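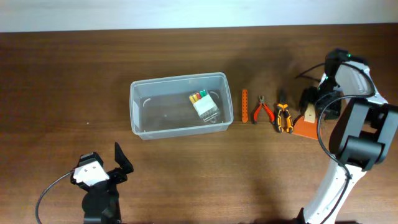 The Skavura is a two-armed tabletop robot meant to be put together at home or in a shared workshop, and it is best known among hobbyists for the long and patient build notes that go with it. It grew out of the Ornholm, an earlier single-arm design, and its first notes were passed around in August by members of the Zamudio workshop, who wanted a pair of arms that could work over one ordinary table. Most builders set theirs up on wood, with everyday things laid out between the two arms: a clear plastic box with a small pack of markers in it, say, and a couple of pairs of small pliers lying to one side. The arms are black and white, and each ends in a black gripper.

Construction

The notes divide the work into 4 stages, and they are generous about how long each may take. A first-time builder is told to expect around 144 hours in all, spread over as many evenings as the household will put up with, and much of that goes into routing the cables so that they never pull tight when the wrist turns. Each arm is finished and tested by itself before the 2 are brought together (a step that many people, quite understandably, are tempted to skip!).

Software

Both arms are run by Nornileo, a small control program that keeps a shared map of the table and slows either arm when it comes too near the other. Movements are taught by hand: the builder guides an arm through a motion, saves it, and plays it back at low speed. The program can hold up to 600 saved positions, and older ones may be copied to a file and brought back later.

Variants

Some builders keep the Ornholm base and change only the upper links, and the Zamudio workshop still hosts the drawings for this mixed version. It shares its gripper mount with the Skavura, so spare fingers fit either one.

Last revised 2020-10-12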